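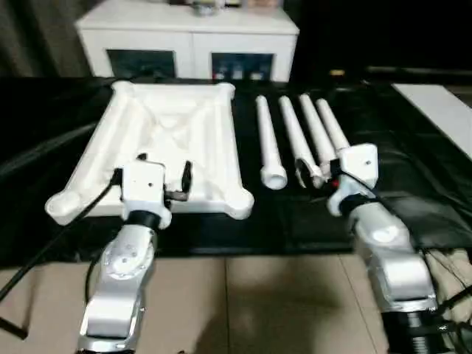 Chair kit on the bench: seat frame to the left, four legs to the right, an arm over each.

August, written up after tea

Right arm fault again on the Trallevberg chair, so I'm putting it all down while I still remember the order of things. Short version: three stops in one afternoon, every one of them fault 214 from the Gridbridge controller, and I don't trust the arm to be left on its own until the cable run is sorted.

The first stop came on leg two. The right arm had picked the leg up nicely, turned it over, started bringing it across to the corner, and then just locked. Brakes on, gripper still shut. I hit the stop button anyway (force of habit) and went to look at the log, which said the wrist joint had gone over its load limit. That made no sense to me, as the legs weigh next to nothing! I assumed I'd got the payload wrong again after last week's mess, checked it twice, and it was fine.

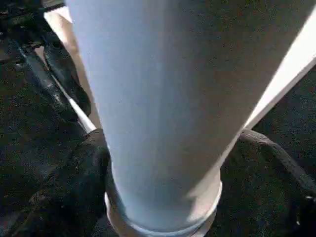
So I cleared it, homed both arms and started over from the same leg, with the speed down by half. It got further. The leg went in, it began the twist, and at the end of the twist we got 214 again. Evaristo Camacho wandered over at this point and asked the obvious question, whether it always trips with the wrist turned the same way. I scrolled back through the joint log and yes, both times the last joint was past the same angle, give or take a hair. Bit embarrassing that I hadn't looked.

We powered the right arm down and turned the wrist by hand. You can feel it. It goes round freely, then it gets springy, and the springy bit is the gripper cable pulling tight against the elbow clip. That's the new Giden cable, and I'm fairly sure I'm the one who clipped it in that place. The old one had a lot more slack in it. 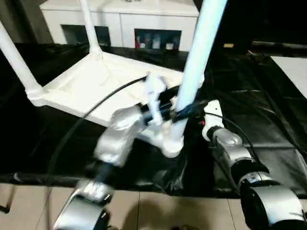

What bothers me more is the third stop. By then we knew about the cable and I'd limited the wrist so it couldn't reach the bad angle, and it still tripped, this time with both grippers working at the same leg. Evaristo thinks the left arm was pushing back through the plastic and the right one read it as a collision. He wants to raise the limit for two-handed moves. I don't, not with people reaching in to clear parts, and the Bošković risk sheet on the wall says 9 kg at the wrist for exactly that reason. We left it there and agreed to disagree till the cable's done.
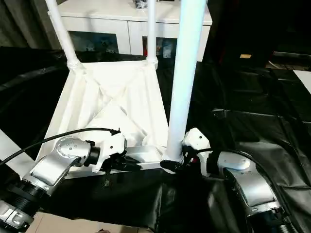 Two-handed hold: left gripper on the seat edge, right at the foot of the front leg.

To do before anyone runs it again:

Move the elbow clip down one hole and leave a proper loop in the gripper cable.
Look along the whole jacket for nicks, especially under the clip.
Log wrist load on both arms during a two-handed hold, nothing moving.
Leave the load limit alone. Ask me first.

Cycle counter on the right arm read 3692 when I shut it down. The tag is on the isolator and the key's in my drawer.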